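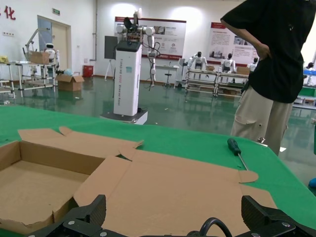

Session 2: Teaching by Hand and by Remote
Instructor: Kimutai Sang

Welcome back, everyone! Last week we talked about writing out a robot's motion line by line, and I promised you something friendlier. Today a person does the job through the robot — a cable goes into a cardboard box, say — and the robot keeps a record of every joint along the way. One pass like that is called a demonstration.

Please plan on 40 demonstrations per pair by Thursday, and don't fret if your first 12 are clumsy (mine certainly were).

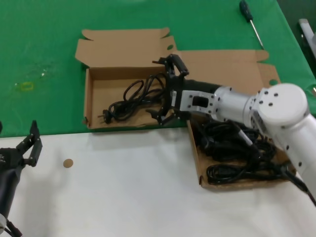 Cables are harder than blocks, as you'll soon find out, and a coil never lies the same way twice. So go slowly, open the fingers wide before you come down, and pause a moment before you close them. If you fumble a grasp, back up and try again without stopping the recording — those recoveries are worth keeping, and we'll look at a few of them together.

Reading for next time: the Pendel handout, first half.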